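关于我们

Flirer板球俱乐部

Flirer由Ikechukwu Bassey和Garba Onuoha发起，最初只是几个同事下班后凑在一起打球，后来报名参加地区联赛，才有了正式的名字和队服。现有注册会员91人，分成人一队、成人二队和青少年队。

Bassey担任主教练，主管击球训练；Onuoha负责投球和守备，同时带青少年队。两人都还在二队上场。

训练与比赛

主场在Correia运动场，赛季期间每周五晚上训练，周末比赛。冬季转入室内，租用两条练习道，击球手和投球手分批使用。青少年队每组不超过六人，初学者用软球，教练认为合适后再换硬球。八月放暑假的学生较多，会加开白天的短期班。

新会员可先试训两次，不收费。正式入会年费400元，含场地和公用护具，球拍和球鞋请自备。需要接送的青少年会员，请家长提前与领队联系。 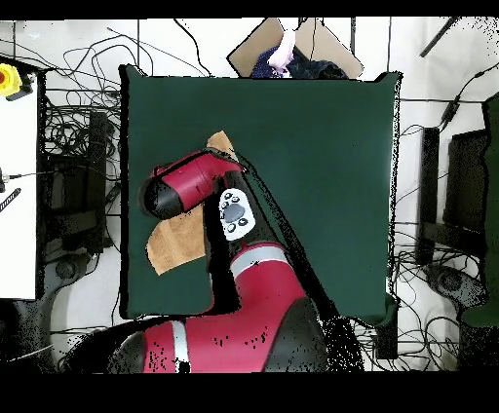 俱乐部的记分和统计由二队队员轮流负责，每场的得分、出局方式和投球回合数都录入Flovance系统，赛后在会员页面公布。历年的纸质记分册也在陆续整理。队徽用深绿色底，和图中台面上那块布的颜色相近，字样为白色，客场球衣则反过来。需要队徽文件的合作方请来信索取。

赞助与联系

本赛季球衣由Lonero赞助。场地开放时间和赛程以公告栏为准，入会申请表可在训练当晚向领队领取。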